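3.2 Bread purchases and the timing of the morning visit

Households in the study kept a purchase diary for five weeks. Each entry gave the shop, the time of day to the nearest half hour, what was bought, and who in the household did the buying. We received 417 diary entries that mentioned bread, rolls or pastry. Entries that gave no time were kept for the counts by type but left out of the analysis of visiting hours.

The four shops differ in ways that matter for the results. Bruma and Itier bake on the premises and open at 6:30 a.m. Van Damme receives its bread from a central bakery before opening and again at midday. Stikden is a small grocery with a bread shelf near the register, and most of its customers come in for something else. We did not ask the shops for sales records. The diaries were our only source on what people bought.

Gosling's earlier work in the same district treated the morning visit as a fixed habit, tied to the start of the working day. Our entries support this only in part. Respondents with a regular job outside the home did buy early, usually before 8 a.m., and bought small items to eat the same morning. Respondents who were retired or worked from home bought later and over a wider range of hours. They also bought more loaves, and more often wrote that the bread was meant to last until the next day.

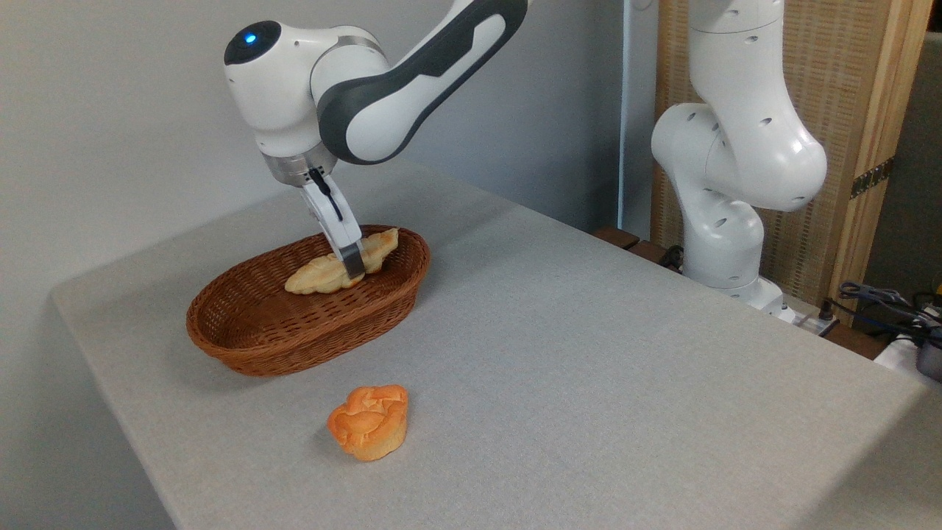 Figure 4. Croissant-shaped roll in a wicker basket.

Sweet and buttery items followed a different pattern from plain bread. In households with children they were bought mostly on days when school was out, and the buyer was often not the person who did the main weekly shopping. In 22 entries the respondent added a note saying that the item had not been planned. Almost all of these notes came from visits to Bruma or Itier. Stikden had few, although its shelf is placed where customers wait to pay. We had expected the opposite, and we come back to this point in Section 4.

The interviews help to some extent. Milan Kuipers carried out the follow-up interviews in October with 41 of the respondents, using their own diaries as a starting point. Several people said that the smell of baking drew them into a shop they had meant to walk past. Others spoke about the time of day: a roll bought at 7 a.m. was breakfast, while the same roll bought at 11 a.m. was a treat and needed some kind of excuse. One respondent said, "If I go before work I don't think about it. If I go later I ask myself whether I really want it."

Price came up less than we expected. Respondents could usually name the price of the loaf they bought most often, but they were unsure about single rolls and pastries. A few gave a figure that was too low by over a third when checked against the shelf price. This fits with the small size of these purchases, which were often paid for in cash and not entered in the household budget.

Two limits should be kept in mind. The diaries were filled in by one person per household, and purchases made by other members may be missing, above all those made by older children on the way to school. The half-hour time slots are also coarse for a shop visit that lasts only a few minutes. A respondent who arrived at 7:50 a.m. and one who arrived at 8:05 a.m. would both be placed in the 8 a.m. slot, even though for many people those times fall on either side of the start of work.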